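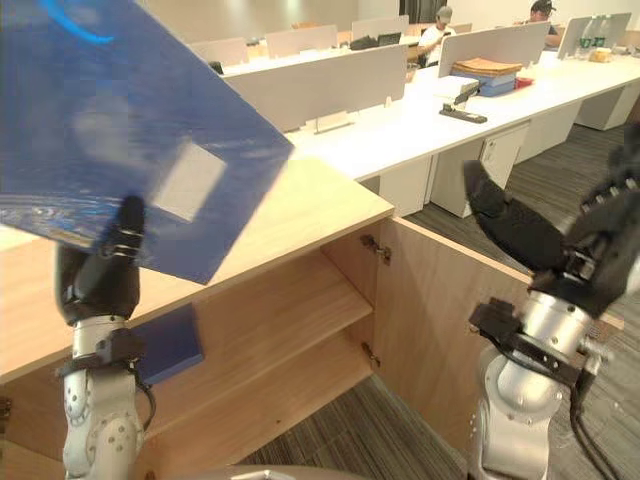 Can a robot do the office filing yet?
For the plain parts of it, more or less. A two-armed machine can take a folder and put it on a cupboard shelf if the cupboard is a sensible height and the folder has something stiff to grip, and it will do it at a pace that makes you want to go and put the kettle on. Deciding which folder goes where is still a job for a person.

Zurneo two-arm workstation, office and light shop-floor edition

214 shares · 31 comments

We've been stocking the Zurneo since February and it is easily the most interesting thing in the Killden catalogue. It's a pair of jointed arms with two-fingered grippers and padded finger surfaces, and you teach it a job by taking it through the movements again and again until it has seen enough to have a go by itself. If you've only met robot arms bolted down behind a fence, loading the same part all day, this is a very different animal!

What it's like on real chores

Filing is a lovely test because it sounds so dull. A glossy plastic folder is slippery, it bends, and it swings when you hold it by one corner. The gripper has to pinch hard enough to keep hold and leave enough of the folder free to get it past the door and on to the shelf. Then there's the cupboard itself. A door on concealed hinges opens in its own particular arc, and the arm has to stay out of that arc while the other one does the carrying. People do all of this while talking about the weekend.

Esi Aidoo set up our trial units and kept the notes. Her longest run was 378 folders, one at a time, from desk to cupboard. The Zurneo placed 279 of them without anyone stepping in. The rest were mostly dropped at the door or left leaning where they would have slid out, and a few went in upside down (which she counted as a miss, and I'd have let off). Thin card folders did worst. Stiff plastic ones with a bit of paper inside did best, and she was quite taken with how it would let go, back off and try a fresh grip when the first one was poor.

Other jobs we've tried, in Esi's order of preference:

Putting boxed stock on a shelf at waist height. Very good, and the nearest thing to leaving it alone.
Clearing a bench into trays. Good with solid items, patchy with cables and anything in a bag.
Folding tea towels. Slow and rather charming. You would not get through a family's washing this way.
Loading a dishwasher. Mugs yes, cutlery no, and please don't use anything you're fond of.
Opening post. We stopped.

Kitchens and bedrooms are harder going than offices. At work the cupboards stay put and people mostly leave the stapler where it was. At home everything has moved by teatime, and the machine has to cope with a laundry pile it has never met. I think shop floors and stockrooms will get proper use out of this kind of kit first, with homes some way behind.

What you get

Two arms with padded two-finger grippers
Skendano control software, installed and ready
Adjei mounting frame, adjustable for desk or bench height
Spare finger pads, 5 pairs
Setup day at your premises and a follow-up visit

The pads wear, particularly on rough card, so do check them before a long session. A worn pad looks fine and drops everything.

Teaching it a job

Allow a week for your first one. Skendano stores up to 2000 taught runs per unit and you can mix old and new ones, so a job learned at one cupboard gives you a head start at the next. A head start is all it is, though. Move to a deeper shelf, or a door hung on the other side, and you'll need to teach some more. Vary things early on: shift the folder a little, change its colour, leave the door half open now and then. Units taught on a perfectly tidy setup go to pieces the first time somebody leaves an envelope in the way.

Space and people

It will work in a shared office as long as the reach area is marked and kept clear. The arms are quiet enough to take a phone call beside. Each unit has a stop button on a lead, and whoever is running the session should have it to hand.

Seeing one

The demonstration unit is at Killden every Thursday afternoon. Bring your own folders, boxes or awkward objects, as we learn far more from yours than from ours. Hire is by the month and includes pads. Ask for Esi if you want to know about the trial runs in detail, she has all the notes and will happily go through the drops one by one.

31 comments · Share this page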